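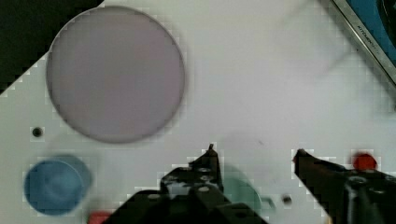
Clearing and wiping down a white table

A white top shows every mark, and most of those marks come from things being slid across it. Lift plates and cups straight up. Dragging leaves grey smudges that look like scratches, though most of them wipe off.

Order of work

Take the big flat things first. A large round flat thing like the mauve disc hides a good part of the table, and crumbs gather under the rim. Once it is off you can see what you are dealing with.

Cups go next. Carry the blue one by the side, with your fingers outside the rim, and look in before you tip it. Tea left overnight stains the inside of most cups, but a teaspoon of bicarbonate of soda and a little hot water will shift it in ten minutes.

Small pieces last. Anything red or green that is no bigger than a bottle top goes into a bowl and gets sorted later at the sink. If you try to sort as you go, half of it ends up back on the table.

Tables with holes in the top

Ours has small holes in it, and they fill with crumbs. Do not spray cleaner straight on to them. Put the cleaner on the cloth, wring it out well and wipe past the hole. For what is down inside, use a dry cotton bud or the narrow nozzle on the vacuum cleaner. A cocktail stick works too, but go gently or it snaps off.

Grey smudges

Try these in turn and stop when the mark has gone:

Warm water and one drop of washing-up liquid on a soft cloth.
Bicarbonate of soda mixed to a thin paste, rubbed with a fingertip and rinsed twice.
A white pencil rubber, used dry.

Leave scouring pads in the cupboard. They take the shine off in patches and the patches pick up dirt faster than the rest. I had a table from Nuvdale go that way in one winter.

Plates and cups in pale colours

Mauve and pale green show metal marks from cutlery. A mild cream cleaner takes them off glazed crockery. On plastic, use the bicarbonate paste only, and keep it out of very hot water if it has already begun to warp.

Stack plates with a sheet of kitchen paper between them if they are going to the back of a shelf. Cups should stand the right way up, as the rim is the part that chips.

Cloths

I keep 2 for the table and wash them at sixty with the tea towels. A cloth that smells will leave a film on a white top, and you will see it as soon as the sun comes round.

Periklis Rallis, Carkham
Updated September 12, 2025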